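Towels gone stiff, hard water or the machine?

grirari82
29th July
Moved to Liltthorpe in December and every towel we own has gone like cardboard. Same powder, same machine (Sunetti, 5 years old). Water's very hard here. Anyone fixed this without buying a softener? Quotes I've had are silly, one was nearly £1000.

Groen
Too much powder. Halve it. Then do a wash with no powder at all and watch the suds come out of them.

mopsy_t
White vinegar in the softener drawer, every time. Been doing it years, no smell once dry.

Groen
Vinegar eats the rubber seals. Wouldn't.

mopsy_t
Mine are fine thanks. It's a splash not a bucket

Stijn Van den Broek
Fabric softener is worse than either, coats the loops and then they don't soak up a thing. Terry needs the loops standing up. Give them a hard shake before they go on the line, and another when they come in.
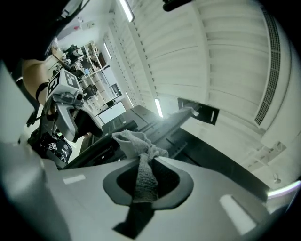 Also don't dry them on the radiator, that was half my trouble. Outside on a breezy day, or 10 mins in the dryer to finish.

grirari82
No dryer. Tried half powder and 2 rinses this morning, bit better?? Hand towels still scratchy tho.

Groen
Give it a few washes, there's months of gunk in there.

pennyroyal
Am I the only one who likes a scratchy towel. Soft ones just push the water about

mopsy_t
Yes you are

grirari82
Going to try vinegar on the old ones frist. Sorry Groen. Will report back.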